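Ticket 3961: Pack weights on printed labels do not match scale display
Opened: September 11, 2024
Site: Teltville kitchen
Product: Prolla label software, desktop version
Attached hardware: Gisa bench scale (USB), Buckley label printer (network)
Reported by: Nuala Ó Conaill
Assigned to: Darragh Heffernan
Priority: Normal

Original report

Labels for granola and seed mix are coming out with a net weight lower than what the scale shows. The difference is 18 g every time it happens, but it does not happen on every pack. The scale says 500 g, the label says 482 g. If I delete the job and start again it usually prints correctly. Tea and dried fruit labels have not been affected as far as I know. We have stopped printing granola labels from the scale and are typing the weight in by hand.

Nuala Ó Conaill

09:42 — Darragh Heffernan
Thanks. Please send the following:
1. The Prolla version number (Help, then About).
2. The job history for one bad label and the good one printed after it.
3. The container settings for granola and seed mix.
4. Whether the scale is being zeroed with its own button or from the Zero button in Prolla.

10:15 — Nuala Ó Conaill
Version is 6.2.1. Job history attached. Both products use the container called "Pouch, large", which is set to 18 g. The staff use both buttons, depending on who is on. I always use the one on the scale.

10:31 — Darragh Heffernan
The container weight matches the error, so the tare is being taken off twice. The job history shows this for the bad label:

scale read: 500 g, stable
scale flag: NET
container: Pouch, large (18 g)
label weight: 482 g

And for the good one:

scale read: 518 g, stable
scale flag: GROSS
container: Pouch, large (18 g)
label weight: 500 g

When the scale has already been tared with the pouch on it, it sends a net reading and flags it as such. Prolla should see the NET flag and skip its own container deduction. In the bad job it saw the flag, wrote it to the history and deducted the container anyway. I need to find out why.

Tea and dried fruit use "No container", so a second deduction would be zero and you would not see it.

11:20 — Darragh Heffernan
Tried on our test bench with the same version and the same model of scale.

Test A. Pouch on, tare pressed on scale, product added, label printed at once. Correct.
Test B. No tare on scale, container deducted by Prolla. Correct.
Test C. Pouch on, tare pressed on scale, left alone until the display went to sleep, woken by adding product, label printed. Correct.
Test D. As C, but with a second label job opened while the display was asleep. Wrong by the weight of the container.

Test D repeated with three other containers. Same result each time. Test D repeated with the sleep timer on the scale switched off: correct.

11:48 — Darragh Heffernan
Nuala, can you check what the sleep timer on your scale is set to? Hold the unit key until the menu comes up, then step through to SLP.

12:05 — Nuala Ó Conaill
It says 30. I assume seconds. We never changed it.

12:10 — Darragh Heffernan
Seconds, yes. That is short for a packing bench. Filling a rack of pouches and then going back to the PC to open the next job would easily exceed it. Passing to development with the bench notes.

14:36 — Jarlath Ní Bhriain (development)
Confirmed. When a new job is opened, Prolla asks the scale for its tare state. A sleeping scale does not answer. The request times out and Prolla records the tare state for the job as "none". When the scale wakes, it goes back to sending NET readings, because it keeps its tare through sleep. The history writes the flag from the reading, but the deduction uses the tare state stored with the job. The two should be the same value and are not.

It is an old fault. It was harder to hit before 6.2, as the earlier versions asked for the tare state again on every reading. That check was taken out to speed up printing.

Fix: read the flag from each weight message and drop the stored value. Small change, but it touches the deduction code, so it will go through the full weight tests first.

14:50 — Darragh Heffernan
Workaround for the site until the patch is available:
Set SLP on the scale to OFF.
Use one method of taring only. I would suggest the container setting in Prolla, and leave the tare key on the scale alone.
If the scale has been asleep, close the open job and start it again before weighing.

Any one of these should be enough. Please do the first two anyway.

15:22 — Nuala Ó Conaill
Done. Sleep timer is off. Printed 30 granola labels from the scale this afternoon, all correct. What about the packs already labelled too low? They have gone into stock, not out to shops.

15:40 — Darragh Heffernan
The packs hold more than the label says, so the customer is not being short-changed, but the label is still wrong and I would reprint. In Prolla go to Reports, Job History, filter by container "Pouch, large" and by flag NET. Any line where the label weight is lower than the scale read is affected. The list can be exported and printed in batch order. Whether packs need to be relabelled before sale is a question for whoever handles your labelling rules; we cannot advise on that.

15:58 — Nuala Ó Conaill
Found them. All one batch of granola plus a few of seed mix. Amra Tomić is relabelling them.

Update — Ultan Gallagher (release)
Patch 6.2.2 is built and has passed the weight tests, including Test D with the sleep timer on and off. It will be offered as an automatic update. The site does not need to wait for it if the manual installer is preferred. The wider review of how Prolla talks to sleeping devices is planned for December and is tracked separately.

Update — Nuala Ó Conaill
Installed 6.2.2 on the packing PC. The office PC was already showing it. Container settings and label layouts were kept. The Buckley printer had to be selected again as the default, otherwise no problems.

Check after updating

Step 1. Close all open jobs and restart Prolla. Confirm that Help, About shows 6.2.2.

Step 2. Clear the scale and wait for a steady zero. It should stand on a firm, level worktop with nothing touching the pan.

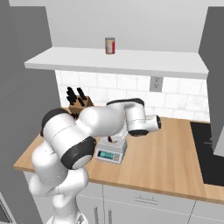

Step 3. Put the empty pouch on, press tare on the scale, add product and print. The label should match the display.

Step 4. Set SLP back to 30, let the scale go to sleep with the pouch tared, open a new job, then add product and print. The label should match again. Set SLP to OFF afterwards if that is how the bench is normally run.

Status: Resolved, patch 6.2.2 installed. Ticket will close if there is no further reply from the site.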